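Teaching Skorier to Feel the Board: Force-Guided Cutting, Part 2

If you've got position control running, this is where it gets fun! We'll let the force-torque sensor decide when the blade stops. Open Skallen and load the Estby cutting profile.

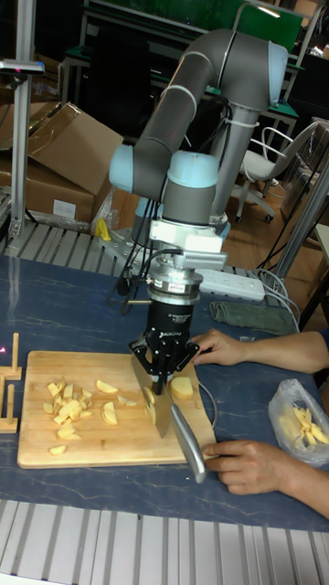 Cutting potato with the knife held in the gripper.

Zero the sensor with the knife already gripped, blade in free air. Then set the downward contact threshold to 8 newtons and the hard stop to 11.

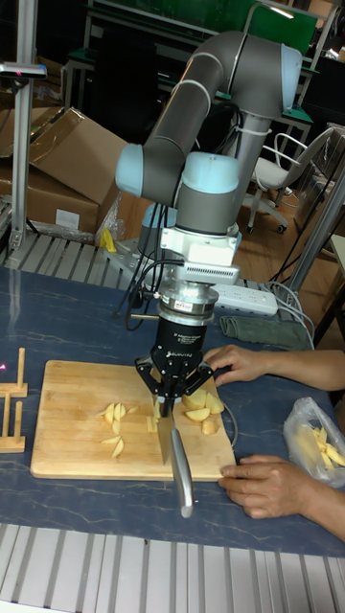

Next comes the press itself. Switch the vertical axis to force control and leave the other axes stiff – the blade tracks so much better that way.

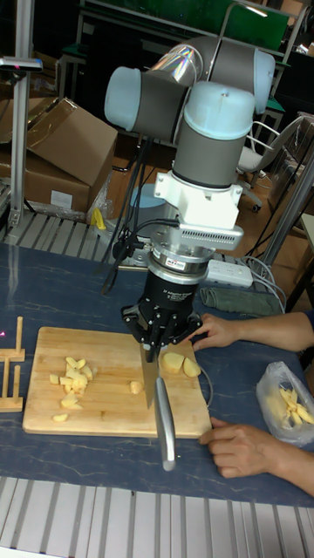
Why does the arm bounce on contact?
The damping is too low. Double it and try again.

Once the press is steady, add a small forward slide and save it as a new skill. I love this step! 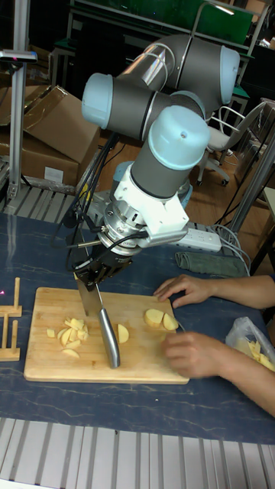

Kwon wrote in to say that filtering the force signal before the threshold check got rid of false stops.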